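From: Bello Okoro
To: Stundon allotment and garden list
Subject: Re: Water barrels before July

Hello all,

Lawal Okoro wrote on Friday:
> Does anyone know if the 100 gallon barrels from Clanthorpe are
> worth the money? I have 4 plots to water and the hose at the
> north gate is very slow. Also, should the barrel be raised, or
> can it stay on the ground?

I bought one of these barrels last year, so I can answer for that model only. It is good. The lid closes well and the tap does not leak. I paid 83 dollars and I carried it home myself, so there was no delivery fee.

Please raise it. When mine stood on the ground, I could not put a watering can under the tap, and the water came out very slowly when the level was low. Now it stands on two rows of concrete blocks. You must make the soil flat and hard first. A full barrel of this size weighs more than 700 pounds, and if one side sinks after rain, it is not possible to push it back. You have to empty it and begin again.
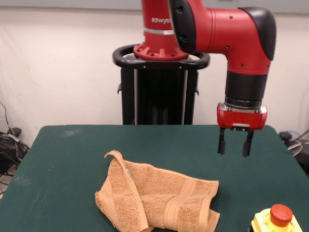
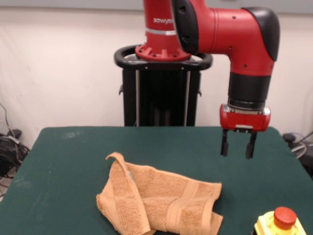 For the pipe from the shed roof, I used the Esex connector, the one with the small screen inside. Please clean the screen every week when the trees drop their flowers. I forgot it in spring and the water went over the side and washed out my onions.

One more question from me. Bhattacharjee sells a black cover for the barrel, against mosquitoes and green water. Has somebody tried it? I have now only a piece of old curtain with a rope, and the wind takes it off.

Lawal, if you want to see how the blocks are placed, come to my plot in the evening, after six. I am there most days until it is dark. You can also borrow my long level, but I need it back before the weekend.

Kind regards,
Bello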